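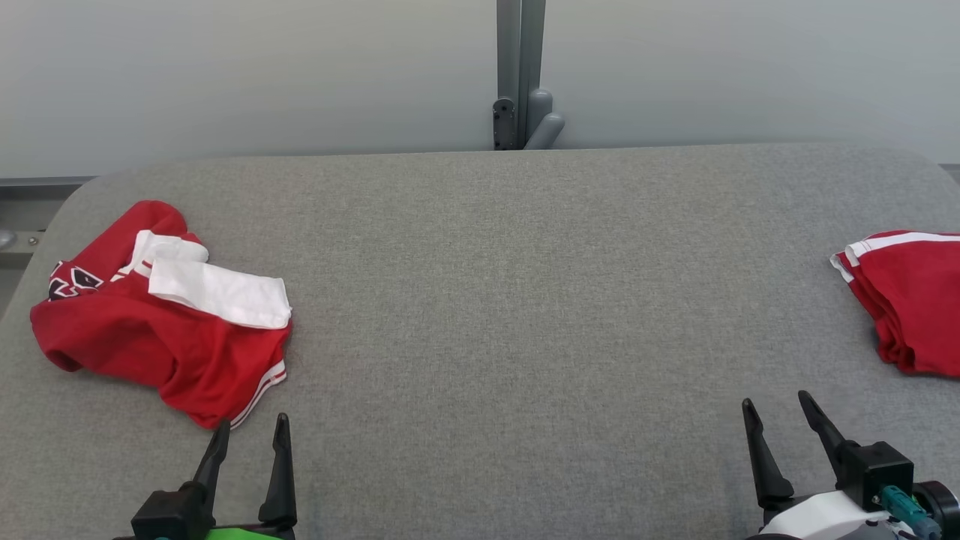
Minutes

Gornberg Community Legal Centre: management meeting

11 August 2026
By the minute secretary, Ekanayake office

Meeting opened 5.35 pm. Quorum present. Two apologies received and accepted.

1. Previous minutes
The June minutes were accepted with one correction. Item 4 should read "tenancy bond disputes", not "tenancy disputes".

2. Duty lawyer roster
The service saw 118 people at the Gornberg courthouse over the quarter, most of them on driving while disqualified and unpaid fines. Monday lists are still running past lunch. Agreed to put a second lawyer on Mondays until the end of the year and to ask the registry for use of the small interview room.

3. Licence clinic at Talow
The clinic had 55 bookings. More than 2 hours was lost at the last session when clients arrived without their fines notices. The booking text message will be reworded to list what to bring. The Talow hall has put its hire fee up to $565 a quarter. Moved and seconded that the new fee be paid from the outreach budget. Carried.

4. Perkadel file system
Closed matters have been moved across. Staff at Ekanayake can't yet open scanned court documents from home. Office manager to follow up with the supplier. Paper files are to be kept until this is fixed.

5. Conflict checks
Discussion about co-accused who turn up on the same morning. The existing policy stands: the first person to sign the intake form is seen, and the other is referred to the private list. Front desk to be given a printed copy of the list.

6. Other business
Front door lock at Ekanayake is sticking again. Locksmith to be called.

Next meeting to be held at Talow, date to be emailed.

Meeting closed 6.50 pm.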